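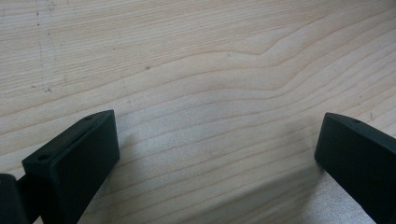

Section 4. Choosing Chores for Your Drodance, and Setting Up the First One

By now you have the arm bolted down, the power supply tucked out of the way, and (we hope) a cup of coffee at your elbow. Most people want to know one thing at this stage, and they ask it on the phone with a good deal of excitement: can it do the housework yet? The fair reply is that it can do a little of it, slowly, in a spot you have prepared. We would like you to enjoy that little, so please read this section before you hand the machine your grandmother's teacups.

4.1 What it can and can't do yet

Picking up one firm object and setting it down somewhere else is well within reach. Wooden spoons, blocks, capped jars, a dry sponge, small boxes of screws if you are setting up in a workshop: these all go nicely once the arm has been shown how. Sorting a few of them into two bins goes nearly as well.

Wiping a tabletop is a maybe. The arm will make the motion all day long, but it has a poor idea of whether the crumbs have gone. Folding towels is a maybe on a good day and a no on the others. Dishes with food on them, anything made of thin glass, knives, hot pans, and laundry in a heap are a plain no with this version of the Ginalmont software, and we would rather say so here than have you find out on a Saturday morning with guests coming.

Speed is the other thing. A person clears a small table without thinking. Drodance may spend 60 seconds on a single spoon, and if it loses its grip it will start over quite cheerfully. Noeline Hinds, who wrote the first edition of this guide, used to tell new owners to judge it the way you would judge a slow cooker, and we still think that's good advice.

4.2 Preparing the work surface

1. Pick a flat, steady surface. A kitchen table or a workbench is fine. Card tables wobble and should be avoided.

2. Clear everything off it, including the things you have stopped noticing, like the salt shaker and the mail.

3. Wipe the surface and let it dry all the way.

4. Set your lamp so the light is soft and even. Strong shadows under the fingers can be mistaken for objects, especially on a pale surface.

5. Run "Learn Surface" from the Ginalmont menu and stay clear until the chime sounds. The arm needs to know what your table looks like bare.

Note: Wood with a bold grain takes a bit longer to learn. Swirls, knots and dark specks may show up on the screen as small yellow question marks. Tap each one and choose "Part of table." If the marks keep coming back, a plain, matte placemat will settle the matter.

Caution: Repeat step 5 whenever you move the arm or change the tablecloth. An arm working from an old surface record may press down too hard.

4.3 Checking the gripper

1. With the power off, look at both fingers and make sure the flat pads face each other.

2. Wipe the pads with a barely damp cloth. No dish soap, please, as it leaves a film and everything will slip.

3. Check the finger screws. They should be snug. If you can turn one with your bare fingers, tighten it with the small key from the parts bag.

4. Turn the power on and choose "Open," then "Close," with nothing in between. Listen for clicking. A soft hum is normal.

Caution: Keep hands, sleeves and pets away while the gripper is closing. Cats, in our experience, are very interested in it.

4.4 Teaching the first chore

We suggest "spoon to bin." It's a little dull, but it teaches you how the machine learns, and you'll be glad of that later.

1. Place one wooden spoon on the surface and one open bin beside it, both within easy reach of the arm.

2. Press "Teach" and guide the gripper by hand to the spoon. Close it, lift, carry, and let go over the bin. Take your time; a jerky lesson makes a jerky worker.

3. Do this 12 times in all, moving the spoon a little each time. Turn it, too, so that it doesn't always point the same way.

4. Press "Try." Keep one hand near the stop button.

5. If the arm misses, press "Stop," put the spoon back, and give it 2 more lessons from the place where it missed. Then try again.

Note: Declan Pirihi on our support desk asks that you finish all the lessons in one sitting if you can. Daylight shifts over an afternoon, and the arm does better when its lessons look alike.

4.5 Leaving it alone

Please don't, at least for now. Drodance should be watched whenever it is moving. The Sebastian update, planned for November, adds a gentler stop when the arm bumps into something, and we'll revise this page once owners have lived with it for a while. Until then, pull up a chair.

Stilico Home Machines | Owner Support | Copyright Stilico, all rights reserved | Back to top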